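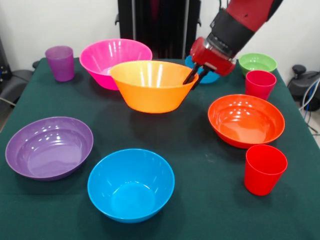 Moushumi Mondal reckons the glass check should come before the cork check, and after running it both ways this year I'm with her! Her note on the last round was that a good bottle poured into a glass that smells of cupboard gets blamed for the cupboard. So the order has changed, and the rest of the list follows from there.

Korkach Cellar Tastings: pre-pour checklist, with comments
Checked 5 July 2025
Checked by: Lesia Stasiv

1. Glasses
Stems and rims free of chips: OK
Smell test, one glass from each rack: OK
Comment: Run a finger lightly around the outside of the rim only, never the inside edge. I love the new racks, by the way. They hold the bowls apart properly and the clinking on the stairs has gone (what a relief).

2. Bottle condition
Capsules intact: OK
Fill levels even across the case: one query
Leakage at the cork: none
Comment: One Fedoruk red sits a touch lower than its mates. No stickiness under the capsule, so I've stood it at the end of the row to be opened first and tasted before anyone gets a pour. If it's tired we swap it. The rest of that case looks gorgeous, and the colour against the light had me wanting to start early.

3. Opening
Corkscrews, worm straight and lever tight: 2 checked, OK
Foil cutters: OK
Sparkling bottles chilled right through before the cage comes off: OK
Comment: Please keep a thumb on the cork from the moment the cage is loosened. Bottle at an angle, pointed at the wall, turn the bottle and hold the cork still. The Sondale sparkling is lively stuff and it will go on its own if you let it! Cloth over the top every time, even if you've done hundreds.

4. Decanters
Clean and fully dry inside: OK
No hairline cracks at the neck: fail, 1 removed
Comment: The tall one has a fine line just under the lip. Wrapped and labelled, out of service. The wide-based one does a better job with the young reds anyway, and it's far easier to lift when full.

5. Room and floor
Walkway behind the pouring bench clear: OK
Mat flat at both ends: needs attention
Spill kit stocked: OK
Comment: The mat has started to curl near the cellar door. Taped for today, but it wants replacing before the next big night. Cellar steps swept and the light over them is working.

6. Water, food and spittoons
Still water within reach of every seat: OK
Spittoons out, emptied between flights: OK
Allergen cards beside the cheese and nuts: OK
Comment: More water than last time, please. In April we ran short during the whites and people were sharing jugs. Plain bread goes out first, then the hard cheese once the reds are open. The washed-rind one is wonderful but it takes over the room, so it stays covered until the last flight.

7. Pours and getting home
Measured pourers fitted: OK
Spare pourers in the drawer: OK
Taxi number at the door: OK
Comment: Every pour is a tasting pour, even for friends. Guests who want to sit with a full glass of the Culus white (and I completely understand, it smells like lemon rind and wet stone) can do that after the tasting, with food.

8. Numbers
Booked: 53
Seats set and exits clear at that number: OK
Comment: A full house and I can't wait. Both doors unlocked and tested from the inside.

Outstanding
Replace mat at the cellar door.
Order one tall decanter.
Taste the low-fill Fedoruk before service and write the result on the case.

Signed: L. Stasiv
Second check: M. Mondal, items 1 to 4 seen, decanter removal agreed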